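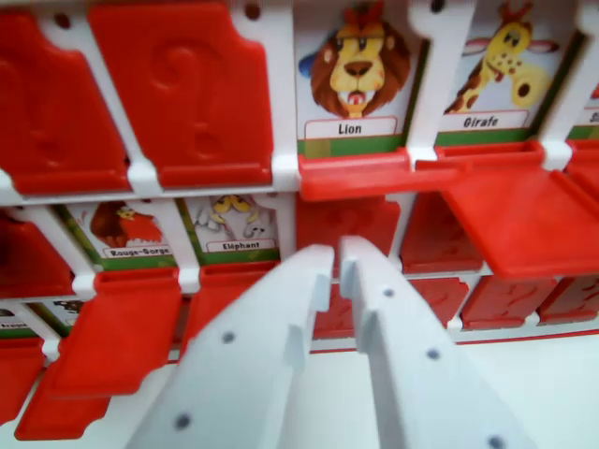 Why would anyone pay for a class in shaking hands, when you pick it up by watching your parents do it? The question came in as a comment under our December schedule, and we have kept it at the top of this page. Most people do pick it up by watching. They also pick up whatever their parents got wrong, and they get very little correction afterward, as few adults will tell another adult that the grip was too hard or went on too long.

Goltell is a small school for greetings. We teach the handshake, the wave, the nod, the fist bump, the hug between people who know each other slightly, and the exit from each of them. Classes are held in Sirkdale, in a second-floor room on the same block as the post office, and on site for employers and schools within driving distance. Street parking is free after the shops close.

How the course is built

The basic course is called Nuchit. It runs for three evenings and treats a greeting as a sequence with four stages: approach, signal, contact and release. Each stage is taught separately before the stages are joined. Students who have trouble usually have it at the signal stage. One person has committed to a handshake, the other to a hug, and both correct at the same time.

Approach covers walking speed, stopping distance and which hand is carrying the bag. Signal covers where the hand is held and how early it comes up. Contact covers grip, angle and length. We teach full palm contact, thumb joints touching, and moderate pressure from the whole hand. Two pumps are enough. Release is taught last. It starts with the fingers, and the arm follows.

Students work in pairs and change partners after each exercise. The instructor gives corrections aloud, by stage name, so that "late signal" means the same thing to everyone in the room. Notes go on a one-page sheet, which the student keeps. We do not issue certificates.

The fist bump gets its own half hour. The common fault is force. The second is following it with a handshake the other person did not ask for. 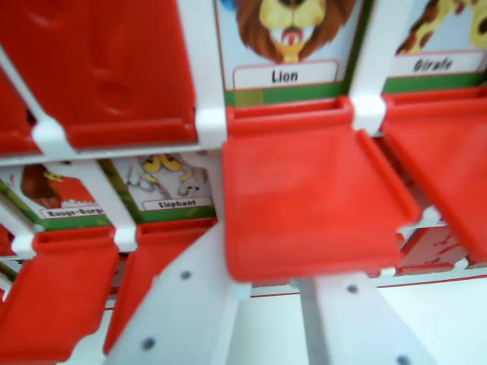 Declining contact

A student may decline any exercise without giving a reason, and may take the whole course without touching anyone. The no-contact version uses the same four stages, with a nod, a wave or a hand on the chest in place of the third. Declining is also part of the course for everybody else. Students practice refusing a handshake politely, and they practice being refused, with the hand lowered at normal speed and the conversation continued.

Hugs are not taught to anyone under 18. The school version of the course covers waves, nods, fist bumps and the handshake line after a game, where the usual problem is speed: the line bunches up, hands slap at fingertips, and the last players in it get no eye contact at all. We teach spacing first.

Group courses

Kakley is the version for workplaces. It drops the hug section and adds introductions: who is introduced to whom, what to do when a name has been forgotten, and how to greet someone who is seated, on the phone or eating. It fits into a single afternoon. The room needs a clear floor area and chairs along the wall.

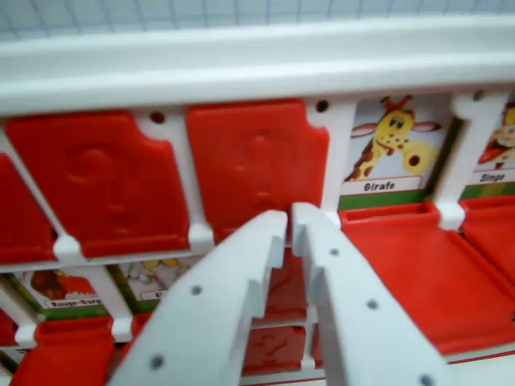

Groups larger than the room allows are split, and the second half is taught on the next working day. We ask the organizer to tell staff in advance that contact exercises are included. Managers attend with their teams or in a separate session, at the organizer's choice, and we do not report to the employer on individuals.

Fees and enrollment

The evening course costs $50 per person, payable at the first session. A missed evening can be made up in any later course at no charge. As of Sep 24, 2018, 647 people have completed Nuchit in its present form. Earlier students took a longer course that included bowing, which we dropped for lack of a qualified instructor.

Enrollment is by the form on the Schedule page or in person before class. Please state whether you want the contact or the no-contact version. You can change your mind on the night.

Recent items
Handshake lines: a spacing guide for coaches
When both hands are full
Nuchit evening dates
Left-handed greetings, revised
Waving at someone who was waving at someone else

Get the Goltell newsletter when new course dates are posted. Enter your email address to subscribe. You can unsubscribe at any time.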